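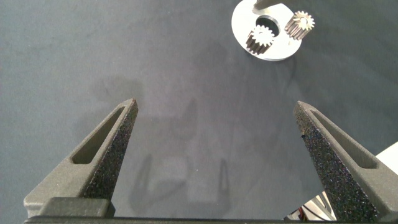 One early reader of our draft objected that a finger kit should be tested on the parts its buyers handle, and that blocks and cups say little about small machined pieces. We agreed. The second half of the evaluation of the Brutix finger kit was therefore run on small metal spur gears and a flat metal disc with a hole in the middle.

4.2 Gear handling with the Brutix kit

The kit is sold by Druson as a set of replacement fingers for parallel grippers. We bought two sets at the list price and had no contact with the seller beyond the order. Each finger narrows from a wide base to a pointed tip and has a long slot cut into it. The surface is dark and grainy. We were interested in the tips, which the product sheet recommends for small parts, and in how much of the work area a wrist camera can still see with the fingers fitted.

All trials were done at the Grorbridge lab on a dark gray work surface under overhead light. An operator drove the arm for every trial, and the wrist camera view was recorded throughout. We ran 177 trials in this part of the study. A trial began when the operator gave the start signal and ended when the gear had been released, dropped, or left in place for 60 seconds without a grasp. No trial was repeated on account of a poor result.

We counted a trial as a success if the gear was lifted clear and set down inside the target area without a second grasp. By this rule 114 trials succeeded. Most of the failures came at the approach. The operator brought the fingers down with the tips slightly to one side of the gear, and the gear tipped or slid when they closed. Slips during transport were less common, and we had expected the opposite from our earlier work with smooth fingers.

The view from the wrist is shown in Figure 3. With the fingers open, both tips stay visible and there is a wide gap of work surface between them. In the first view two gears rest on the disc, one on each side of the hole. The second view has three gears arranged on the disc and another gripper coming in from the top, with its silver finger close to one of the gears. Shadows from the gripper fall on the surface between the fingers in both views - a point we return to in Section 5, where the same recordings are used for automatic gear detection.

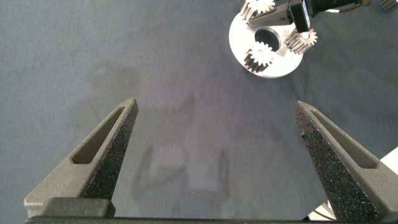

Fitting the kit took about 18 minutes per gripper, including the tool offset. The instructions are short and assume that the user knows how to set this offset in the robot controller. We had to do it twice on the first gripper, as the finger length printed on the sheet did not match our own measurement. The error was small, but with parts of this size it was enough to put the tips beside the gear.

We also tried the Koutsoukos fingers from Section 4.1 on the same parts, in a short informal check. They held the gears more firmly once closed, but the broad tips hid the gear from the wrist camera during the last part of the approach, and the operator asked for a side view. The Brutix fingers were used without one. We did not score this check and give no success rate for it.

Wear was inspected by eye after the last trial and is reported with the price comparison in Section 4.3.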